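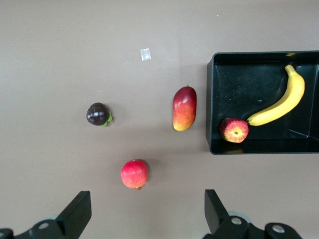
What resting time should be set for mochi dough between the steamer and the encrusting machine?
Our plant rests the dough until the core reaches 60 degrees Celsius, then feeds the hopper at once. Dough held longer than that stiffens at the surface and tears at the shutter.

Thread: Shell tearing at the shutter, filled rice dough products
Section: Forming and Encrusting

hullura_production
Posted 21 Sep 2024

Our company operates two encrusting lines at the Hullura site. Line 1 produces filled cookies and has given no difficulty. Line 2 was converted in March to filled rice dough pieces with a red bean center, and the reject rate on that line remains above what our quality department will accept. The defect is a tear on the underside of the piece, at the point where the shutter closes. In the most recent full shift we recorded 1124 rejected pieces, nearly all with this defect.

The machine is a Lanine two-hopper model. Shutter blades were replaced before the conversion. We would be grateful for advice from members who run a similar product, in particular on dough temperature and on shutter speed. The question and answer at the top of this section have been read, but our operators report that dough at 60 degrees sticks to the feed screw.

lanine_user_east
Reply 1

The figure of 60 degrees should be read together with the recipe. A dough with a higher share of sugar will feed well at that temperature. A plain dough will not, and it is normal for it to cling to the screw. We would ask that you post the sugar content and the type of rice flour before anyone recommends a change to the machine.

Please also state whether the hopper is dusted or oiled. Our instructions call for a light film of vegetable oil on the hopper walls and on the screw at the start of each batch. Starch is used only on the discharge belt.

confectionery_qa
Reply 2

With respect to the previous reply, I do not agree that the recipe should be examined first. A tear confined to the underside is a closing fault in most cases. If the dough were at fault, cracks would be expected on the sides of the piece as well. The poster should check the height of the belt under the shutter. When the belt sits too low, the piece hangs for a moment before the blades have closed, and the shell is pulled thin at the base.

The belt lift is adjusted by the hand wheel on the operator's side. It should be changed in small steps, with samples taken and cut open after each step.

hullura_production
Reply 3

Thank you both. The requested details are as follows. Flour is glutinous rice flour from a single supplier. Sugar is low, as the customer asked for a less sweet shell. The hopper walls are oiled but the screw is not. Belt height was set for the cookie product and, as far as our records show, was not changed at the time of the conversion.

lanine_user_east
Reply 4

Then there are two matters to correct, and both replies above stand. A low-sugar dough should in our view be fed cooler than 60 degrees, and the screw should be oiled. I would still begin with the dough. There is little use in setting the belt against a material that feeds unevenly.

confectionery_qa
Reply 5

I remain of the opposite opinion as to the order of work. The belt can be set in one break period at no cost. A change to the dough requires approval, and in many plants a new shelf life test.

xia_bakery_engineering
Reply 6

Our department installed the Xia filling pump on a comparable line and would add one point. The filling should be checked for pressure. If bean paste is pushed faster than the shell is formed, it will be caught between the blades at closing, and the seam will open afterward on the belt – this looks very much like a torn shell. Cut a chilled piece through the base. Paste in the seam indicates the pump, clean dough indicates the shutter or the belt.

We run test batches of 200 pieces for each setting and keep the settings sheet with the batch record.

hullura_production
Reply 7

The cutting test was carried out during this afternoon's shift. Most of the pieces showed a clean seam with a thin base, and a small number showed paste. The belt was raised and the screw was oiled before the following test batch. The underside defect was reduced, although it has not been removed.

A request to lower the feed temperature has been sent to our quality department. The outer shape is now slightly flat on top, and the Prurnorer packing unit downstream rejects pieces below its minimum height.

confectionery_qa
Reply 8

A flat top after raising the belt means that it has been raised too far. Lower it by half of the change you made and repeat the test before altering anything on the packing unit.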